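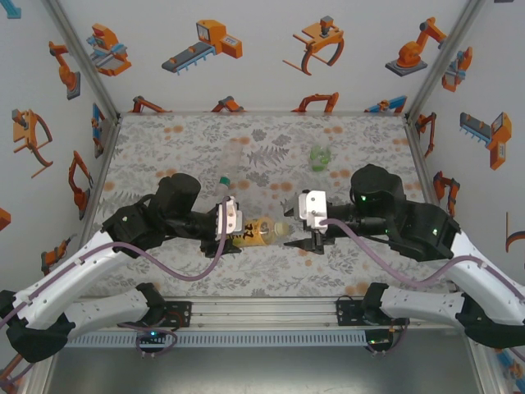 Walleck bottle collection to take lids from November

Households in Walleck can leave the lids on their plastic drinks bottles from 1/11/26, when the Zirero collection changes its rules on what goes in the crate.

Until now residents have been asked to take lids off and put them in a separate bag. Zirero, which runs the collection under contract to the district, says the bags were often left out and many of the lids ended up in general waste.

Under the new rules a bottle should be emptied, given a quick rinse and put out with its lid screwed back on. Printed labels can stay where they are. Paper sleeves that slide off by hand should go in with the card.

The change covers water, juice, squash and fizzy drink bottles of every size. Coloured plastic is accepted as well as clear, but the two should be kept apart if there is room to do so.

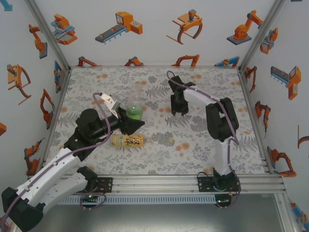 Janelle Marquez
Local news reporter

The new rules follow a trial in Rustness, where 521 households put their bottles out with the lids on through October. Zirero said fewer crates were turned away than in the month before, and it has decided to bring Walleck into line straight away instead of waiting for the spring timetable.

The most common reason for refusing a crate is drink left in the bottle. Juice and cordial leak when the load is pressed, and the liquid spoils any paper or card travelling in the same vehicle. Crews have been told to leave behind any bottle with drink still in it, with a yellow tag explaining why.

Nazanin Ranjbar, who manages household collections for Zirero, said people should pour leftovers down the sink or into a cup before the bottle goes out.

"If there is juice in it, drink it or tip it away," she said. "Then rinse the bottle with whatever is left in the washing-up bowl. It doesn't need to be spotless. We are not asking anyone to run the hot tap for it."

She said lids were worth having because they could be recycled along with the bottle. Loose lids are small enough to fall through the screens at the sorting depot, and from there they are swept up with the grit and broken glass.

Plastic cups are a different matter. Clear disposable cups look much like bottle plastic but may be made of something else, and Zirero will not take them at the kerbside. Cups can be dropped off at the Villalobos Road site, in the bay next to garden waste. Straws and film lids should be put in the general bin.

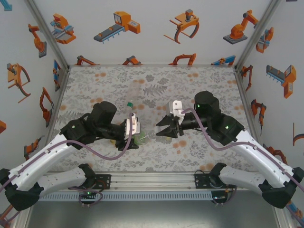 Bottles do not have to be crushed before they go in the crate. Zirero would prefer them left in shape, as flattened ones can be mistaken for card on the belt and end up in the wrong bale. A clear bottle with a green cap, such as the one lying on the leaf-print cloth, counts as clear, because the colour of the cap makes no difference. Bottles made from tinted plastic go with the coloured ones, however pale the tint. Anyone who is short of space may squash larger bottles lightly from the sides, provided the lid is put back on afterwards.

Crates will be emptied on the same weeks as at present. Households in flats that share a large bin should follow the same rules, and new stickers will be put on the shared bins during the first fortnight. Residents who still have a lid bag can hand it in at Villalobos Road or keep it for another use.

The collection will also pick up an extra 1000 homes on the eastern side of Walleck, including the new streets behind the railway. Crates have been delivered to most of those addresses. Any household on the eastern side that has not had one should ask at the library desk, where a small stock is being held. A replacement for a lost or broken crate is free once a year.

Milk bottles are already collected with lids on and are not affected. Bottles that have held cooking oil, bleach or motor products are still not accepted, with or without a lid. Glass should continue to go to the bottle banks.

Some residents have asked whether the change will mean higher charges. Ms Ranjbar said it would not, and that the present contract has a fixed price until it comes up for renewal.

"The cost to the household is the same," she said. "The work is a bit less, if anything. You put the lid back on and that's the job done."

A leaflet setting out the new rules is being delivered to every address in Walleck. It lists the items most often put in the wrong place, with large-print copies available on request. The leaflet can also be picked up at the library and at the Villalobos Road site office, which is open on weekday mornings and closes for 20 minutes at midday while the skips are changed over.

Rustness residents need take no action. The arrangements used there during the trial will carry on.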